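**Forum: Building Operations > Signs, Labels and Notices**

**Thread: Draft guidance on small warning labels, request for comment**

---

**tevota_operations** (thread starter)

Colleagues,

The Tevota operations office is preparing revised guidance on small adhesive warning labels, meaning labels applied directly to equipment, cabinets, doors and fixtures. Wall signs and evacuation notices are covered separately and are outside this request.

The current guidance was written when all four buildings ordered from a single supplier. That arrangement has ended, and the labels now in use differ in size, in border width and in the shade of yellow. In the Nurmi building a recent walk-through recorded more than 60 labels that either did not match the approved set or could not be read at arm's length. A good number had been cleaned so often that the symbol was gone and only the triangle remained.

The draft proposes the following:

- A label must be readable by a person standing in the normal approach position.
- Text may be added beneath a symbol but may not replace it.
- Faded or lifting labels are to be replaced within 30 days of being reported.
- Each building is to keep a written label register, reviewed every November.
- Handwritten labels are permitted for a limited period only.

Comments are invited on any section. Please indicate which building you represent, and please refer to the section by its heading, as the numbering will change.

---

**oder_site_office**

Thank you for circulating the draft. The Oder building supports the general direction and has two comments.

The first concerns the replacement period. Thirty days is reasonable for a label that has faded. It is too long for one that has fallen off entirely, and the draft treats the two in the same way. We would ask that a missing label be replaced by the end of the next working day, using a temporary label if the permanent one is not in stock.

The second concerns size. The draft gives no minimum. Our office has in the past been supplied with triangles 16 millimeters along the side, and these are difficult to make out for anyone who does not already know what they say. They also peel sooner, having very little adhesive area.
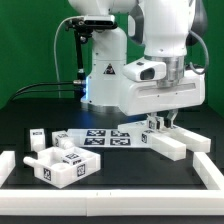
We would therefore favor a stated minimum, with an exception for curved or narrow surfaces where a larger label will not lie flat. A label that wraps around a pipe tends to lift at the points, and once dust gets underneath it cannot be pressed back down. The exception should be recorded in the register so that an inspector does not raise the same matter each year.

---

**nurmi_stores**

Speaking for Nurmi stores. We do not agree with a stated minimum.

Many of the labels in question arrive already fitted by the manufacturer. Replacing them with a larger one of our own choosing may cover a serial plate, a vent or an instruction, and in some cases may affect the terms under which the item is serviced. The draft should make a clear distinction between labels we apply and labels we receive. As written, a strict reader would have us peeling off perfectly sound stickers to satisfy a ruler.

On the walk-through result quoted in the opening post, we would like it noted that a large share of the count came from one corridor of old electrical cabinets already listed for removal. The figure is correct, but it gives a poor picture of the rest of the building.

---

**trurirden_print_room**

The Trurirden print room produces most of the replacement labels for the other buildings, so we can comment on materials.

Standard vinyl with a printed face lasts well on a painted surface that is dusted dry. It does not last where a spray cleaner is used. The yellow goes first, then the fine lines of the symbol. Black borders hold up better than anything else on the label, and this explains the empty triangles described in the opening post.

A clear overlaminate solves most of this. It adds 2 days to an order at our end because the sheets have to rest before they are cut. It also adds to the cost, though by less than people suppose. We would recommend that the draft require it for any label in a kitchen, washroom, loading area or workshop, and leave it optional elsewhere.

We would also ask requesters to send the surface type with the order. "Door" does not tell us whether the door is powder-coated, bare metal or wood, and the adhesive is different for each.

---

**tevota_operations**

Thank you for these replies. Taking them in turn:

*Missing labels.* Oder's point is accepted. The next version will separate "faded or lifting" from "missing."

*Minimum size.* We recognize the disagreement between Oder and Nurmi. Our present inclination is to set a minimum for labels that our own staff apply and to leave manufacturer labels alone provided they can be read. Further comment on this is welcome before the text is settled.

*The Nurmi count.* The note about the cabinet corridor will be added to the background section.

*Overlaminate.* Accepted in principle. Could the print room advise whether a laminated label can still be removed without heat? The Oder building has several glass doors on which labels change with the season.

---

**trurirden_print_room**

Glass is no difficulty. A laminated label comes away in one piece, and is in fact easier to remove than a plain one, which tends to tear. Painted plaster is another matter, and we advise against adhesive labels on plaster altogether. Please use a small backing plate.

---

**oder_site_office**

We maintain our position on size. The distinction proposed by Tevota is workable, but "provided they can be read" needs a test that two people would apply in the same way. Our suggestion is that a member of staff who does not work in the room stands in the approach position and states what the symbol means. If that person cannot do so, the label fails and a supplementary one is placed beside it.

Placing a second label beside the first also answers the concern from Nurmi about covering a plate or a vent.

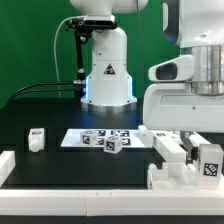 *Triangular warning sticker on the front of a white column.*

With regard to placement, we would add that the draft speaks only of height. Contrast deserves a sentence of its own. A label with a dark border is easy to find on a pale surface and easily lost on a patterned or brightly colored one. Where the surface is busy, a plain white margin of a finger's width around the label is sufficient.

---

**nurmi_stores**

The reading test is acceptable to us with one change. It should be carried out when the label is first applied and again at the November review, and at no other time unless a report is made. We do not have the staff to repeat it on request.

We would also caution against supplementary labels becoming a habit. There is a supply cupboard in this building whose door carries seven notices, the oldest of which asks that no further notices be added. Past a certain number, people stop reading any of them. We would prefer a sentence in the draft limiting a single item to one supplementary label for each hazard, with anything further going into the room instructions.

---

**oder_site_office**

We can support that limit. We cannot support restricting the test to November. A room that is rearranged in spring has a different approach position from that day forward, and a label which passed from the doorway may now be behind a shelf. "When applied, when the room is rearranged, and at the annual review" would meet our concern without requiring tests on request.

---

**nurmi_stores**

Agreed, if "rearranged" means that fixed furniture or equipment has been moved. A chair is not a rearrangement.

---

**trurirden_print_room**

A short note on handwritten labels, as this section has received no comment. The draft says "a limited period" without stating one. We hold a box of handwritten labels removed from this building, and several refer to equipment that no member of the present staff has seen. Please state a period. Two weeks would be ample, given that our normal turnaround is well within that even with lamination.

Please also require a date on the label itself. Pencil is not suitable, and neither is the marker intended for whiteboards.

---

**tevota_operations**

The following will go into the next version:

- Two weeks for handwritten labels, dated in permanent ink.
- The reading test as worded by Oder, with Nurmi's definition of "rearranged."
- One supplementary label per hazard on any single item.
- Overlaminate required in the areas listed by the print room.
- A sentence on contrast and margins.

The minimum size for labels applied by our own staff remains open. Oder has asked for a figure, and Nurmi has asked that there be none. We would be grateful if the print room could post the sizes it cuts most often, so that any figure chosen matches existing stock.

---

**trurirden_print_room**

We will post the list once the current order for the loading area has been cut. The cutter is set up for that job until it is finished.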